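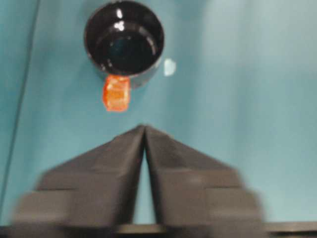
Dark cup on a teal surface

Phone gets slow and warm after a few minutes of gaming, is it the chip or the settings?

Asked by Delia Nedelcu on 7/22/21

Hi all! I love this forum and finally have a question of my own. I bought a used Venley 5 last month and for the most part I am thrilled with it. The screen is gorgeous, the speakers are way better than I expected, and apps open right away.

My problem is with games. I play a racing game called Nudside pretty much every evening, and the first few minutes are perfect, super smooth. Then the back of the phone heats up near the camera and the game starts to stutter. If I quit and leave it alone for a while it goes back to being great. I ran the same benchmark twice in a row to see if I was imagining things. First run 822, second run 64 points lower, and the phone was noticeably warm by then.

What I've tried so far: restarting, clearing out old apps, taking off the case (helped a tiny bit, I think). Storage is nowhere near full. Battery saver is off. I have the performance mode turned on because I figured more speed is more speed. Is this chip known for running hot, or did I get a bad one? I really don't want to send it back, I'm so happy with everything else!

Answer 1

Every phone does this, it's called throttling. Turn the brightness down and don't play while it's charging. My old Enel was much worse.

Answer 2 (marked as helpful)

Fun question, I love this stuff! I don't think you got a bad one. A drop like yours between two runs back to back is pretty normal for a phone. There's no fan in there, so all the heat has to leave through the glass and the metal sides, and when the chip reaches its limit the system lowers the clock speed until things settle down.

The first thing I would change is performance mode. I know it sounds backward – but on a lot of phones that mode just holds the clocks high from the first second, so you hit the heat limit sooner and then drop further. Put it back on the standard setting and play your usual tracks. You might lose a little at the very beginning and get a much steadier game overall.

Next, look at the frame rate option inside the game. If it's set to unlimited, the graphics part of the chip is working flat out even in the menus! Cap it at whatever your screen's refresh rate is, or one step below. Shadows are the other big one. I always set those to medium, and in a racing game I can't tell the difference once I'm moving.

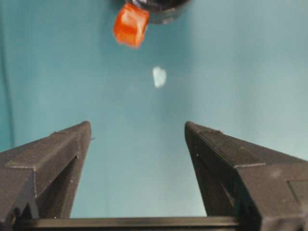
Dark gray gripper fingers and teal background

For testing, let the phone rest between runs and do 5 in a row with the same brightness each time. Write down every score. The first number tells you how fast the chip can go, and the last couple tell you how fast it will be when you're playing for real. If the scores level off, you're fine. If they keep sliding all the way down, or the phone shuts itself off, then I'd start thinking about a worn battery or a past repair where the thermal pad didn't go back in right. With a used phone it's worth asking the seller.

Also try it without Lã running, if you have that installed. It's a nice launcher but the live wallpapers keep going on some phones.

Comment from Delia Nedelcu: Switched off performance mode and capped the frame rate and wow, what a difference! Still gets warm but no more stutter on the long tracks. Will do the test runs this weekend. Thank you!!

Answer 3

Might be worth waiting for the August update, they sometimes change how the chip handles heat. Or they make it worse lol. I have the Venley 2 and mine got better after an update, but that's a different chip so I don't know if it helps you.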